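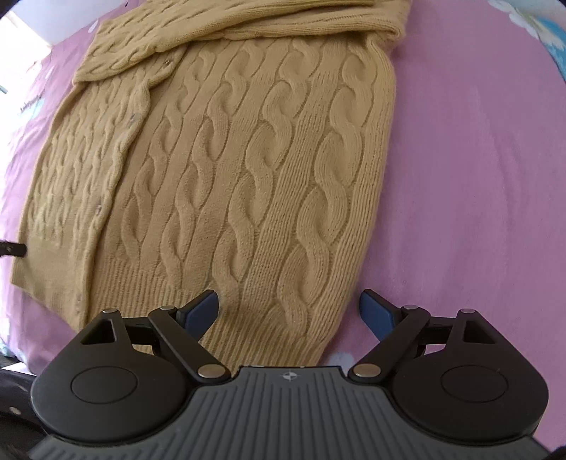

A hand-held gripper at the hem of a mustard-yellow cable-knit cardigan during the garment handling demonstration at Trirnard.

Zarnotville, Fri 22 April — Trirnard opened its household robotics program to the public this week, with a full afternoon of demonstrations on the handling of clothing and bed linen. Visitors were received in groups in the furnished rooms where the program collects its training recordings.

The open day was the first since the program moved to its present quarters in February. Guests were shown how an operator uses a hand-held gripper to pick up, turn and fold everyday garments on a bed, and how the recordings made with the tool are later used to teach robot arms the same movements. Each group then had time to try the tool under staff supervision.

"Clothing remains one of the harder subjects in our field," said Kristýna Vaněk, who leads the program. "A box keeps its shape when it is lifted. A sweater does not, and a heavy knit behaves differently from a shirt or a pillowcase. We wanted our neighbors to see the work at the pace at which it is done."

The demonstration gave particular attention to knitwear. Ms. Vaněk explained that operators are asked to approach a garment from an open edge, such as a hem or a cuff, and to close the jaws only when both finger pads are in position. Cardigans call for added care, she said, as the two front panels can slide apart during a fold and the buttons may catch on the layer beneath. Operators begin again from a flat layout whenever a fold goes wrong, and the unsuccessful attempt is kept in the record along with the rest.

The program has gathered 2,625 recordings of garment handling to date. Seven operators work on the project, and five types of clothing are covered at present. Two more, socks and lined jackets, are planned for the coming season.

Borislav Karagiannis of Golob, the firm that maintains the grippers, took questions on the equipment. Several guests asked about wear on the finger pads and about the weight of the tool over a long session. Mr. Karagiannis replied that pads are inspected at the start of every shift, and that operators change places at set times to avoid strain in the wrist.

Part of the afternoon was set aside for students from the Wallness technical school, who met with staff to discuss training and summer placements. Applications for those placements may be left at the front desk — forms are also available from the school office.

Trirnard intends to hold a second open day in the fall, with a program on kitchen tasks. Groups wishing to attend are asked to register in advance with the visitor office.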